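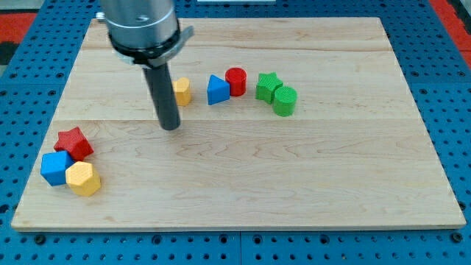
Degefa FAQ: Shows, Tickets and Booking

What time do doors open?
Doors are at 7 p.m. for most shows. The first band goes on an hour later. If a show runs on a different schedule, the listing will say so.

How many people does the room hold?
229, standing. There are 40 stools along the back wall, first come, first served.

Are shows all ages?
Most are. Anyone under 16 needs to come with an adult. Late shows are 21 and over.

Can I get a refund?
Only if a show is canceled or moved to a new date. You can transfer your ticket to another person up until doors by emailing the box office with your order number.

Is there a ticket limit?
Four per person. This went into effect after the Jurkska album release show in April.

Can I leave and come back in?
No. There is a smoking patio past the merch table.

Can I bring a camera?
Phones and small cameras are fine. For anything with a removable lens you need a photo pass, which comes from the band. Ask them first, then have them put your name on the list.

How does my band get a show?
Send two or three songs, links to live video and a list of open dates to Trinity Lindqvist. Local bands usually start as openers. Trudon and Filel both played first of three here before they headlined.

Who do I talk to about sound and load-in?
Desmond Lindqvist runs sound. Load-in is through the alley door at 4 p.m. Please send a stage plot and input list a week ahead.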